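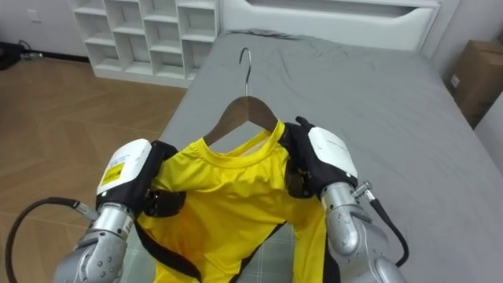
Clothes bank in Humden to open on Saturdays from July

A free clothes bank in Humden will open on Saturdays from July after a rise in the number of households using it.

The Montoya Street clothes bank, which has run on weekday mornings since it moved into the old shoe shop two years ago, gave clothing to 126 households last month. The figure for the month before was 109.

Dagmar Hájek, who manages the service, said the weekday hours had become a problem for people in work.

"We had parents sending a grandparent or a neighbour to pick things up for them, and then the sizes were wrong and it all had to come back," she said. "They've been asking for a weekend session for a long time."

The Saturday session will run from 10am until 1pm. Weekday hours stay as they are, except that the Wednesday opening will start half an hour later to give staff time to sort what has been left overnight.

No referral is needed. Visitors are asked for a postcode and the ages of any children, and can take up to seven items each per visit. School uniform, coats and shoes are not counted towards the limit.

The extra hours will be paid for by a grant from Humden Town Council, agreed at its last meeting. Councillor Iker Benítez said the money would cover one part-time post and a higher electricity bill for the first year. The council will look at the figures again next spring before deciding whether to carry on.

Two councillors asked whether the charity shops on the High Street would lose donations as a result. Trinidad Abella, manager of the hospice shop, told the meeting she was not worried, and that her shop already passed on children's clothes it had no room to sell.

Summer clothing is in short supply, in particular T-shirts and shorts for ages nine to 13, and men's short-sleeved shirts in any size. Plain white polo shirts are also wanted ahead of the new school year. The clothes bank has enough baby clothes and cannot take any more until the autumn.

Donations should be clean and in a tied bag. Shirts and dresses may be handed in on their hangers. Bedding, curtains and single shoes cannot be accepted, and bags should not be left in the doorway when the shop is shut. Vanditz Garage on Station Road has a collection bin in its forecourt which is open until 9pm.

Parking outside the shop is limited to 30 minutes. The 110 bus stops at the corner of Montoya Street.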